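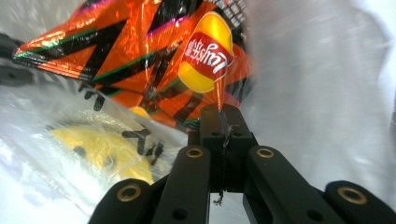

Orange snack bag, 10/26/19

kpaterson: Renley crisps in the Ollville shop have gone up to 65p and I'd swear there's less in them. The wrapper says 25g. Anyone got an old one from August to compare?

tamara_e: Was it ever more than 25? I think you're remembering the 39g ones from the garage.

kpaterson: No, I never buy from the garage. These were bigger.

MorrisonA: Everyone says this about everything. Wagon wheels, creme eggs, bath towels. Has anybody put one on the kitchen scales?

nasrin: I did three last night. 25g, 25g and a bit over. So they're not fiddling the weight. Doesn't mean it wasn't 39g before though.

MorrisonA: Doesn't mean it was either.

tamara_e: Price is what bothers me. Cairns had them at 39p all summer.

kpaterson: On offer, Tamara. Offers end. I'm on about the size.

tamara_e: You started with the price!

nasrin: I've emailed Renley. Not expecting much, last time I got a voucher and a paragraph about potatoes.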